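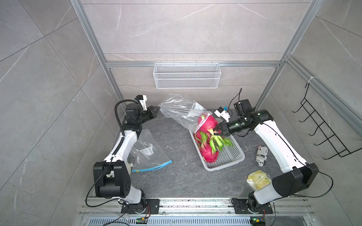

The bag problem

Why the software crew at Andton threw out half their planner, and what they put in its place

Brendembridge, mid-February, ten to seven in the morning. Lights on, heaters not. The overnight run has stopped again and the log says what it said yesterday. Grasp confirmed. Grasp confirmed. Grasp confirmed. Timeout.

The arm thought it had the bag. It had air.

That's the whole story of the past year at Andton, more or less. A small outfit, two rooms over a tile showroom, trying to write software that lets two arms put fruit in a plastic bag. Not a rigid tub. Not a carton with nice square corners. A bag. Clear, thin, floppy, different every time you touch it.

Dragon fruit is the current favourite for testing. Pink, so the colour camera loves it. Covered in leafy green bits that snag, so the planner hates it. Apples were too easy, apparently. Mangoes got eaten.

The fruit is fine, really. Vision finds the fruit. The old system could find a dragon fruit in a pile of junk with a soft drink can beside it and never blink. It's the plastic. Light goes straight through or bounces off, and a depth camera looking at clear film mostly gives you the table underneath. Holes in the point cloud. Worse than holes, sometimes - confident wrong answers, a surface sitting three centimetres below the real one.

So the first planner, the one everyone was proud of, fell over. It wanted a full model of the world before it moved. Build the mesh, check for collisions, work out both arms' paths, go. Lovely on paper. By the time it had a plan the bag had sagged and the plan was for some other bag.

They call the replacement Egan. Named for the street, no deeper meaning.

Egan doesn't try to know the shape of the bag. It tracks the rim, or whatever it reckons is the rim, as a loose chain of 16 points, and it guesses at the ones it can't see. Each point carries a score for how sure it is. Low score, the arm slows down. Very low, it stops and the wrist camera takes another look from a different angle. The planning horizon is tiny. Short hops, look again, short hop. Jerky to watch at first, then you stop noticing.

The two arms don't get equal jobs either. One holds, one works. The holder's only goal is to keep the opening wide and not fight its mate. Used to be both arms were solved together as one big fourteen-joint problem and when they disagreed they'd tug. Split bags everywhere. Now the holder gives a bit, the worker leads, and there is a hard cap on how far apart the fingers can drift once both are touching plastic. That cap is one line in a config file. It took a month to get the number right.

Then the tooling, which is the part the team will talk about until you miss your bus. When a run fails, Egan saves the lot: camera streams, joint states, the rim guess, the scores, every hop it thought about and didn't take. You can scrub back through and see the exact moment it started kidding itself. There's a big ugly timeline viewer with colour bands. Green, amber, red. The old logs told you what the arm did. This tells you what it believed, and the gap between teh two is where the bugs live.

805 recorded runs in the set so far. 104 of them are tagged by hand as failures worth keeping, and those get replayed against each new build before anyone's allowed to touch the real arms. If a change fixes slipped grips but brings back the tugging, you know before lunch. Before that it was gut feel and a whiteboard.

Not everything is sorted. Static is a pain, dry days especially, film clings to the fingers and won't let go and the software has no notion of sticky. There's a release wiggle now. It's a hack, the comment above the function says it's a hack, it has been there since spring. Zip bags are worse than plain ones, as the stiff strip along the top bends the opening into shapes the rim tracker has never met. And the force signal is noisy enough at those tiny loads that "touching" and "not touching" look about teh same for the first half second.

Enitz, the packing business paying for a fair chunk of this, wants it on loose produce orders. Mixed bags, odd fruit, short runs, the stuff nobody builds a dedicated machine for. Their target is one filled bag every 12 seconds. Egan isn't there. Nobody in the room would give me the current figure, and I asked twice.

What they'd show me instead was the replay from that morning. Rim points wobbling along, all green, then three on the left go amber. Score drops. The arm should have stopped. It didn't - the threshold check was reading the scores from the previous hop, one step stale. An off-by-one. Five characters changed, build kicked off, kettle on.

The replays were still going when I left. Forty-odd through, none red yet, and somebody had gone down to the shop for more bags.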